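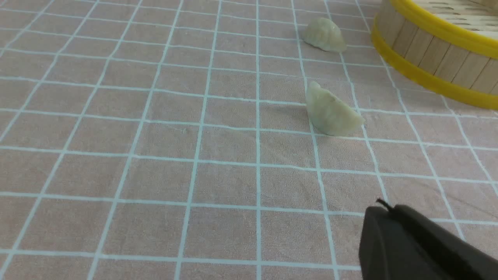
Dumplings straight on the tablecloth?

flinton_209
Two out on the cloth by the steamer. My other half says they'll stick. Thoughts?

Xu7
Flour the cloth or use a plate. Pale green skins are the clingy sort.

elton_bakes
Disagree. Mine sit on cloth for 4 minutes and survive - the cloth less so.

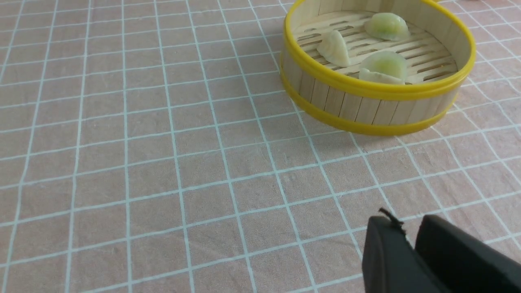 Three in the basket, lid off

Xu7
Good gaps. No paper on those slats though, brave.

elton_bakes
Paper is for cowards.

Xu7
Paper is for people who like their dumplings with bottoms.

flinton_209
Cabbage leaf it is, then. Cloth's going in the wash.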